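Welcome! These are the questions we get most about Selard, our stackable frosted cups, and we love getting them, so keep them coming.

**Can I see through the cup?**

Not clearly, and that's what we like about it! The plastic is milky and lets a bit of light in, so you get a soft glow near a window. If you want to see every ice cube, try the clear Tomar instead.

**Which way up should I store them?**

Either way works, but we're big fans of upside down. Dust stays out, and the wide end gives you a nice steady base on the shelf.
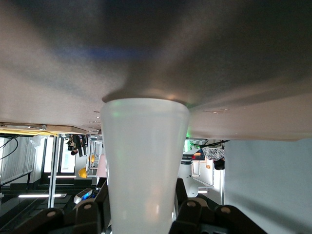
If you do stack them, keep it to 30 cups in a pile. Taller piles lean, and then the bottom cups get stuck together (a little twist usually frees them - please don't pry with a knife).

**Can they go in the dishwasher?**

Yes, top rack! Leave a little space between cups so the water can reach the insides.

**How many come in a box?**

The regular box has 100, packed in sleeves. Planning a big picnic? Order 2 boxes and they ship together.

**Will they fit the Skamberg shelf?**

They do, right side up or upside down. Just measure first if you've moved the shelf boards.

**Can I write names on them?**

Please do! Grease pencil shows up really well on the frosted finish and wipes off with a dry cloth.

Anything else? Write to the Ernerico help desk.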